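Plates!

8 Aug 2024

I finally have the pink plate I've been wanting since spring, and the gray-green one to go with it! 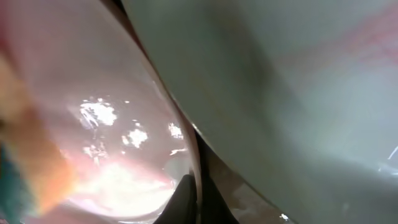 Remedios came over after work and we emptied the whole dish cupboard onto the counter, all of it, even the chipped soup bowls from Takagi Street. I'm keeping the shiny ones down low where I can grab them at breakfast. I love how glossy they are (I keep tilting them at the window like a kid). Almost 29 pieces went in the giveaway box. Tomorrow, the mugs!!

Comments

Tomoyo Kinoshita: That pink! Do you still have the blue gravy boat? I'd take it.

Remedios Agbayani: My arms hurt but it was fun. Save me two soup bowls, chips and all.

Contact | © 2024 Plistine | Back to top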